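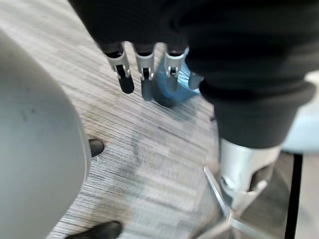

Which liner goes in the small round bin by the armchairs?
The light blue translucent one, from the opened roll. The gray liners are too stiff at the rim and spring back off.

Notebook, waste and consumables, lounge corner. February, entry started 9:40.

Liner stock. Petersen delivered 2 cartons, 1,000 liners per carton, packed as rolls of 50. One carton is in the supply closet, second shelf, label facing out. The other went to Prerow (the room, third floor) at Lieselotte's request. Opened roll is kept on top of the first carton. Please tear at the perforation and do not cut. A. Brandes found three with the bottom seam nicked, all from the same roll, all near the scissors hook.

Fit. Liner mouth laid flat is wider than the rim by a hand's width. Excess is gathered at one side and knotted. Without the knot the liner slides inward as soon as anything heavier than paper goes in. Tried a rubber band instead of the knot: holds well, but the band ends up in the waste at every change. Back to the knot.

Opening the liner. The two layers cling, worse when the heating is on. Rubbing the mouth between the fingertips is enough. Shaking works but takes longer. Crumpled liners should be opened over the carpet and pulled flat before fitting, otherwise air stays trapped under the bottom and the liner sits high. Push down once along the wall, then fold over the rim.

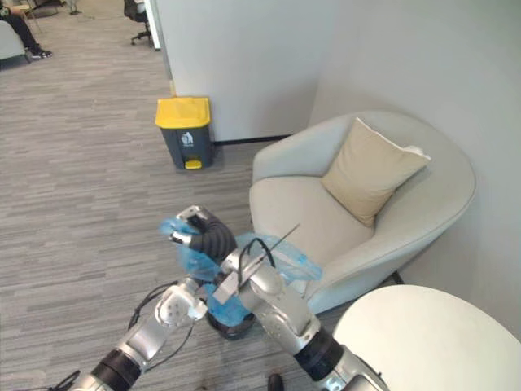 Fig. 2. Blue liner, lounge corner, with the yellow-lid pedal bin at the partition.

Pedal bin. Stays against the white partition. Moving it forward puts the pedal in the walkway, and M. Hagedorn has asked that it not be done again. It takes the larger Flirnach liner, separate order number, see inside of closet door. Lid hinge checked, no play. Pedal travel is longer than on the one in Prerow, cause not looked into.

Carpet. Staple and paper scraps collect in the stripes next to the armchair legs. The upright vacuum misses them, use the narrow nozzle. Any liner dropped on the floor gets turned over and checked for staples before it is fitted.

Change interval. Small bin daily, before 16:00. Pedal bin when two thirds full. L. Fuchs proposes a fixed interval for both. Not agreed, fill level varies too much between weeks.

Open items:
Jindley sample liners (thicker, drawstring) not yet arrived. Alžběta to ask.
Spare roll for the kitchen drawer.
Write the liner size on the underside of the small bin, paint marker.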